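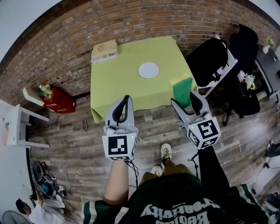
Does the rye starter need feeding every day if it lives in the fridge? Once a week has been plenty for ours, as long as it gets a night out on the counter before you bake with it.

March 2025, bread notebook

OK, so back to the Gretau rye after leaving it alone since December! Same formula as last time, 100 g of starter to start the sponge, but I swapped the flour for the Cellach medium grind (Grigoris had a bag open and I'm not proud). It drinks a lot more water. I held back 30 g like I always do and ended up pouring all of it in anyway, plus a splash I didn't weigh. Bad me.

Dough came to 1498 g on the scale, split into 2 tins. The left tin got the caraway, the right one is plain for Grigoris Galanis, who says caraway tastes like a dentist's office. He can have the whole thing.

Proof was slow. The kitchen was chilly and I got impatient and moved the tins on top of the boiler, which I think is why the plain one cracked along one side. The caraway one domed nicely and I'm very pleased with it. Crumb is still a bit gummy near the bottom, so next time longer in the oven, lower shelf, and I have to leave it overnight before cutting (I lasted until supper).

Still want to try the Beniro malt in this, maybe a spoonful in the sponge. Ask at Sarantis if they'll sell a small bag.

Starter fed and back in the fridge, lid loose.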